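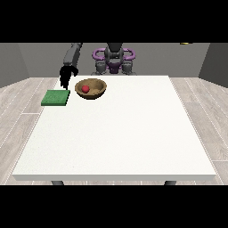

**Moving interstate with a piano and a greenhouse - what would you do differently?**

**wattlebird_jo**
We got the keys! After two years of looking we finally have a place with a proper yard, and it's almost 1000 km from where we are now. I'm so excited I've already labelled the kitchen cupboards in the new house (on paper, we don't move until May).

My question is about backloading. Jemska have quoted us for part of a truck that's coming back our way anyway, and it's a lot cheaper than having one to ourselves. The catch is an 11 day delivery window. Has anyone lived with that? We've got an upright piano, a flat-packed greenhouse and far too many books.

**Skurberg**
Congratulations! I've backloaded and would happily do it again. We camped in the lounge room with air mattresses and a borrowed kettle and the kids still talk about it. Ask whether your things stay on the one truck the whole way or get swapped at a depot. Ours stayed put and everything turned up in good nick.

**tarpandtwine**
I'd go the other way, sorry. An 11 day window is fine if you've got somewhere to stay, but pricey if you end up in a motel. Add up the takeaway and the laundromat before you decide it's cheaper. We didn't, and the saving was gone by the weekend.

Also, books go in SMALL boxes. Wine cartons from the bottle shop are perfect.

**wattlebird_jo**
Good point about the motel. We'd be in the house itself, just with no furniture, so I think we're more in the Skurberg camp (literally). Wine cartons noted, I'll be popular at the bottle shop!

**Huiling Lu**
Piano teacher here, so I'll stick to the piano. Please ask who is going to carry it. Some removalists bring in a specialist for the lifting at each end and some use whoever is on the truck that morning. Tseng moved mine and they were wonderful, they had their own piano trolley and wrapped the thing in quilts before it left the room.

Don't book the tuner straight away either. Let it settle in the new house for a few weeks first. It's a lovely excuse to play badly for a while.

**tarpandtwine**
Is it worth moving an old upright that far, though? You can get them for nothing if you'll pick them up. I'd sell it and find another one down there.

**Huiling Lu**
Depends on the piano! A free one often needs more work than people expect, and if Jo loves the touch of this one I'd take it. Jo, what is it?

**wattlebird_jo**
It was my nan's, so it's coming if I have to push it there myself. No idea what it's worth and I don't mind. I've asked Jemska about the trolley and the depot question, will report back.

**Skurberg**
Quick one on the greenhouse - if it's glass, check it's covered by the transit insurance. Our policy left out anything we'd packed ourselves unless the box was visibly damaged.

**tarpandtwine**
Agree with that one 100 per cent. Get it in writing and read the excess too.

**wattlebird_jo**
It's polycarbonate, thank goodness, but I packed it myself so I'll be ringing them anyway.

Update: Jemska rang back this arvo. Same truck all the way, and they use a piano crew at both ends for an extra fee. I'm also getting a price from Salten so I've got something to compare. If anyone's used them for a long haul I'd love to hear how it went!

**Skurberg**
Only locally, for a fridge and a couch. Friendly crew, turned up at 7 am on the dot. Couldn't tell you about the long runs.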